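Learning a language by phone in the evening: a thread
Posted Jan 21, 2023 by Nikolaidis

1/ For one winter I have been taking language lessons by telephone. Only voice, no video and no shared screen. Several people asked me how it goes, so I will write it down in one place.
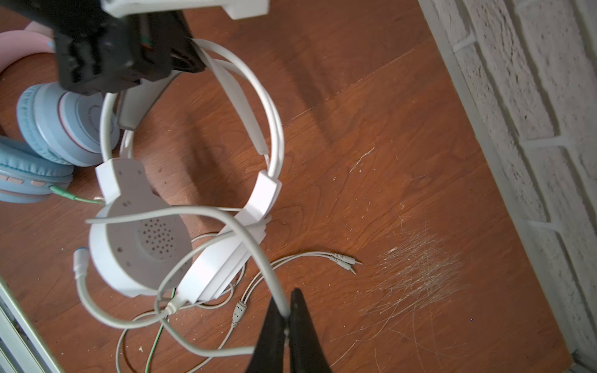
2/ Is it possible to learn grammar when you only hear the teacher? Grammar comes more slowly this way, but it comes. You hear the same ending in 20 sentences before anybody gives you its name, and when the name arrives you already know what it is for.

3/ Some background. I moved to Skurnitz for work four years ago. At the office we use English, which is not my first language either. In the shops and at the doctor it is the local language, and for a long time I could only point at bread.

4/ I tried the evening course first. It was a good course, but it was full, and I am slow to raise my hand. In 90 minutes I spoke maybe three sentences. Two of them were my name and my street.

5/ The phone lessons are from a small school called Winent. You choose a time, the teacher calls you, you speak for 48 minutes. I asked why 48 and the teacher said the old telephone plan of the school was cheaper below 50, and later the number stayed.

6/ In the first lesson I was terrible. On the phone you cannot nod. I did not know how much I nod! There was silence, the teacher asked if I was still there, and I was, I was nodding in my kitchen.

7/ So the first real thing I learned was the small words. "Aha." "I see." "Wait a moment, please." "Could you say the last part again?" The teacher gave me 12 of these and we did almost nothing else for two weeks.

8/ I recommend this to every beginner. Learn the sentences for repairing a conversation before the sentences for ordering soup. You will need to repair the conversation about soup.

9/ Numbers are the hardest for me by ear. In this language the ones are said before the tens, and then for hundreds the order is normal again. 121 is "hundred one-and-twenty". When I hear a phone number I write it with holes and fill the holes after.

10/ My exercise for this: the teacher reads prices from a supermarket leaflet and I repeat them and write them. At the end we add everything together. Our answers are different more often than I would like to admit.

11/ Notes. I keep a paper notebook with two columns. On the left is what I heard, spelled in my own wrong way. On the right is the correct form, which I fill in the next morning with the dictionary. The wrong column is the interesting one. It shows me which sounds I do not hear yet.

12/ For example, I could not hear the difference between the two kinds of "o" until January. I wrote the same letter for both, every time. Then one evening I wrote two different letters without thinking. I was so happy that I told the teacher in English, which is against the rules.

13/ A question I get often: what about the voice of the teacher, do you not learn only one accent? This is true. I understand my teacher very well and the man at the post office much less. Winent changes your teacher once every season if you ask for it. I have now asked for it.

14/ Homework is one voice message each week, two minutes long, on any topic. I have talked about my bicycle, about the rain, about a film I did not finish, about the rain again. You may write key words but not full sentences. Reading aloud is easy to notice, it seems.

15/ I listened again to my first message yesterday. It has a pause so long that you can hear the tram come, stop, and leave. The newest one has pauses too, but they are in better places – between the sentences and not in the middle of a verb.

16/ Between the lessons I listen to Urkex, the local radio. I do not study with it. It is on while I wash the dishes. The traffic news is the best part for a learner, the same streets and the same verbs every half hour, and after a month you understand all of it and also you know which bridge to avoid.

17/ The weather is the second best. The interviews with politicians are still only music for me.

18/ What did not work: lessons before breakfast. Lessons while walking (wind, dogs, I lose the ends of words). Two lessons on the same day. Flash cards with single words, because I remembered the card and could not find the word when somebody was waiting for it.

19/ What I would pay for again: the short lesson in the early evening, always on the same days. I eat first. I put the notebook and two pencils on the table, and I close the window on the tram side.

20/ About writing: my spelling is behind, of course. I can say many things that I cannot write. My neighbor left a note on my door last week and I had to read it aloud to myself to understand it. It was about the recycling. I answered her on the stairs, which I preferred.

21/ The book they recommend with the lessons has 130 pages and I am in the first third. I use it backwards – first we speak about a topic, then I read the chapter, and most of it is something I have already heard. For me this is more pleasant than to start with the table of cases.

22/ If you are shy, please do not think the phone is only for brave people. I thought so too. But my face can do what it wants during the lesson, and this helped me a lot with the difficult sounds. Some of them need a very ugly mouth.

23/ Last week I called the dentist myself to change an appointment. The woman spoke quickly, I said my sentence about repeating the last part, she repeated it, and I wrote down the time. I go on Thursday at ten.

24/ Somebody asked for the 12 small sentences. I will type them with a translation and post them separately when I have checked the spelling with my teacher.

More from this author
How I read a lease with a dictionary
Skurnitz by tram: the lines I use
Radio for beginners: one month with Urkex
My notebook with two columns
Words for the pharmacy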